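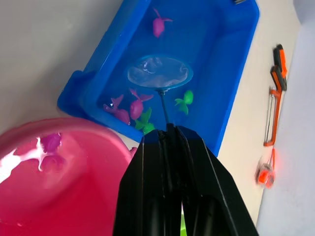

1,153 words · 6 min read

Fishpond (game)

A fishpond, also called a fish pond, fishing booth or dip-and-win, is a fairground and party game in which players try to lift small objects out of a tank, tub, pool or curtained booth and receive a prize for what they catch. It is one of the most widespread children's games at fairs, school carnivals and summer festivals, and versions of it are played in many parts of the world. Part of its charm is how little it needs: something to catch, something to catch it with, and a place for the catch to hide or float.

Types

Fishponds fall into two broad families, the wet and the dry, with several lively local traditions inside each.

Floating ponds

In a floating pond the targets sit on real water. The best-known form in Britain and Ireland is hook-a-duck, played with plastic ducks that carry a ring on the head or back. The player has a long pole with a hook and may be given a time limit or a set number of ducks to land. Numbers or marks on the underside of the duck decide the prize, so a small child with a lucky pick can walk away with the biggest toy on the stand. In the United States the same idea is usually called the duck pond, and players often just pick up a duck by hand.

Larger stands use a ring-shaped trough with a pump that keeps the ducks moving in a steady circle. The current makes the game prettier to watch and a good deal harder to play!

Scooping games

Scooping games swap the hook for a net, a bowl or a paddle. The great example is the Japanese kingyo-sukui, or goldfish scooping, a fixture of summer festivals. The player uses a poi, a round plastic frame with a sheet of thin paper stretched over it, and tries to slide goldfish into a bowl before the paper tears. It is a beautiful game of patience. Skilled players enter the water at a shallow angle, keep the whole sheet wet at once and use the rim to help carry the weight of the fish. The same poi is used for super ball scooping, with small rubber balls in place of fish.

Related to it is yo-yo tsuri, in which water-filled balloons float in a pool and are lifted by a rubber loop. The hook hangs from a twist of paper that weakens as it soaks, so hesitation is costly.

Curtain ponds

In Norway and Sweden (fiskedam and fiskdamm) the pond is a sheet hung across a doorway or between two posts. The player swings a line over the top, a hidden helper attaches a bag of candy or a small gift, and a tug on the line announces a bite. There is no skill in it whatsoever, and it is adored. Many Scandinavian birthday parties end with one.

Magnet ponds

Magnet ponds are played dry, usually with cardboard or wooden fish that have a metal clip at the mouth, and a rod with a magnet on a string. They are sold as boxed games, and wind-up or battery versions add a turning base on which the fish open and close their mouths.

Equipment

The tank can be almost anything that holds water. Traveling stands often use fiberglass or sheet metal troughs, while school fairs make do with wading pools, wash tubs and storage bins. A shallow pool is easier to fill, easier to empty and easier for short arms.

Catching tools differ more than any other part of the game. Hooks reward a steady hand, magnets forgive a poor aim, and nets are the friendliest choice for the youngest players. The size of the hoop matters too: a wide one makes for quick success, while a narrow one has to be brought in right beneath the target. Mesh that is too fine drags in the water, and mesh that is too coarse snags on fins and tails.

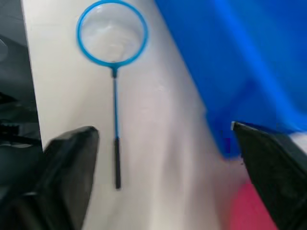

Small hand net with a blue hoop, fine white mesh and a black grip.

Targets are most often plastic or rubber. Hollow ones ride high on the surface and drift with every breath of wind, while heavier ones sit low or sink. Some operators mix the two in a single pond, which gives older children a reason to look past the easy catch.

Rules and scoring

Most fishponds follow one of a few patterns. Under "every player wins," each catch earns something, and only the size of the prize varies. Under timed play, the score is the number of targets landed before a bell. Under color scoring, each color has its own value, and the rarer colors are worth more.

A well-loved regional variant is the Jultutetti round, named for the harbor fair where it is played. Two players stand on opposite sides of one pond and take turns. A catch counts only if it reaches the bucket without touching the rim, and a fish that slips back goes to the other player as a free attempt. The fair's own pond holds 32 fish, and the round ends when the last one is out. Spectators are expected to groan loudly at every drop.

The neighboring town of Brillent plays by nearly the same rules but blindfolds the player and lets a partner call directions. The two towns have argued over which form came first for as long as either fair has been held, and the annual match between them, played on a Tuesday evening in September, is cheerfully unfair to whoever is visiting. The highest single-evening total recorded at Brillent is 57 fish, landed over several rounds by one pair.

Boxed versions

Among tabletop fishponds, collectors are especially fond of the Usman set, a folding tin pond with a printed reed border and a short jointed rod. Its fish are stamped from thin metal and numbered on the belly. Complete sets are hard to find, as the rods bent easily and the smallest fish tended to vanish under furniture. A later game, Pruno, dropped the rod and used a spring-loaded scoop – noisy, imprecise and enormous fun.

Play and learning

Fishponds are popular in preschools and kindergartens, where they turn up as water table activities. Scooping calls for wrist control and for the eye and hand to work together, and children soon discover that a target seen through water is not quite where it seems to be. That small surprise is refraction, met years before the word. Sorting the catch by color or counting it into a bucket is a natural next step.

Animal welfare

The use of live goldfish as prizes has drawn steady criticism. Fish may be crowded, chased and then carried home in a bag to a bowl that is too small for them. A number of local authorities have banned the practice, and many fairs have moved to toy fish, balls or ducks. The game loses very little in the change, and the same pond can be set up year after year.

Safety

Even shallow water calls for close supervision of young children. Ponds are normally emptied when the stand closes, and floors around them are kept dry or covered with matting. Long poles are a hazard in a crowd, so hook games usually allow only a few players at a time.

See also

Apple bobbing
Hook-a-duck
Kingyo-sukui
Lucky dip
Water table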